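Septiembre, casi medianoche

Hoy me he levantado a las 7 con la idea fija de pedir cita para lo de la piel, que llevo aplazándolo desde antes del verano (sí, ya lo sé, ya lo sé). El lunar de la espalda seguramente no es nada, pero mi tía decía lo mismo del suyo y luego vino el disgusto. Así que he llamado a la clínica Girkwood y me han tenido nueve minutos con la musiquita, y al final me han dado hueco para dentro de tres semanas con el doctor Karppinen. Niilo Karppinen, me lo ha tenido que deletrear la chica dos veces y aun así lo apunté mal en el calendario.

Después, al trabajo. Jayson Espiritu anda organizando una caminata para recaudar dinero para la unidad de dermatología, la que sale de la plaza Erkov, y me ha liado para llevar las inscripciones. ¡A mí, que pierdo hasta las llaves! Me ha pasado una hoja de cálculo en Zimeo llena de colores y me ha dicho que ya llevamos unas 700 personas apuntadas. Yo le he dicho que sí a todo, claro, y luego me he pasado la tarde contestando correos de gente que pregunta si puede venir con el perro.

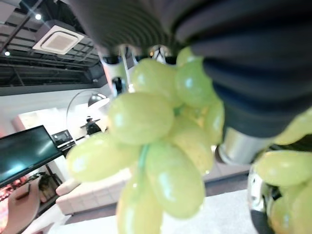

Lo que no me esperaba era la charla con mamá por teléfono. Le conté lo de la cita como quien no quiere la cosa, entre el precio del aceite y la boda de la prima, y se quedó callada un buen rato. Luego me soltó que ella tampoco se ha hecho la revisión este año, que le da pereza el autobús y que el centro Pitkänen le queda lejísimos. Le he prometido que la llevo yo en coche y que después comemos por allí. Ha protestado un poco, por costumbre, pero la he notado contenta.

He mirado cosas en internet, mal hecho. A los 5 minutos ya me veía manchas hasta en los codos, así que he cerrado el ordenador y me he puesto a buscar la crema solar del año pasado, que está caducada. Mañana compro otra, de las que no dejan la cara blanca, si es que existen.

Y tengo que contestarle a Jayson lo de las camisetas. Quiere las naranjas. Yo prefiero las azules, pero me da que ya las ha encargado.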